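Upendo Mwakalinga
Two weeks in with the two hand-held grippers, so a short thread on how they compare. One has the Millel fingers with the curved cutout, the other is the Trerna one with the metal rod linkage.

Weight first. The Millel is 590 g with its cable, the Trerna is 776 g. You notice it in the wrist after the first half hour.

Opening: the Trerna goes to 70 mm. The Millel stops short of that, so wide mugs are out unless you take them by the handle.

Tracking is the same marker cube on both. I lost the Trerna cube more often, mostly when I turned my wrist inwards and my own forearm got in the way. Moving the cube further up the mechanism helped a bit.

Trigger feel is better on the Millel. The Trerna has some play before the fingers start to close, and on thin things like cable ends I kept overshooting.

Calibration is slow on both. Almost 2 minutes each with the Inosard software, and you have to redo it if you swap fingers.

Today was cables and reaching across the long desk.

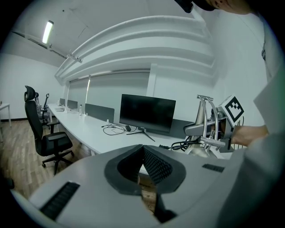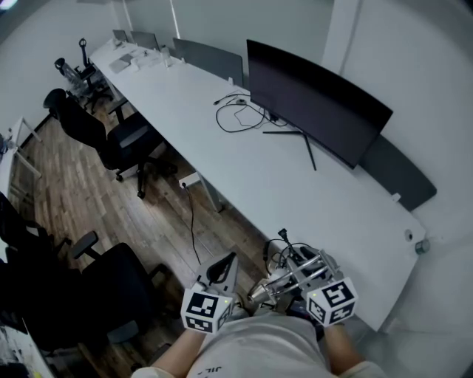 Wafula Rotich
Is the play in the Trerna at the trigger or in the linkage? Ours had the same thing and it was the lower pivot screw. A quarter turn took most of it out, but check the fingers still open all the way afterwards.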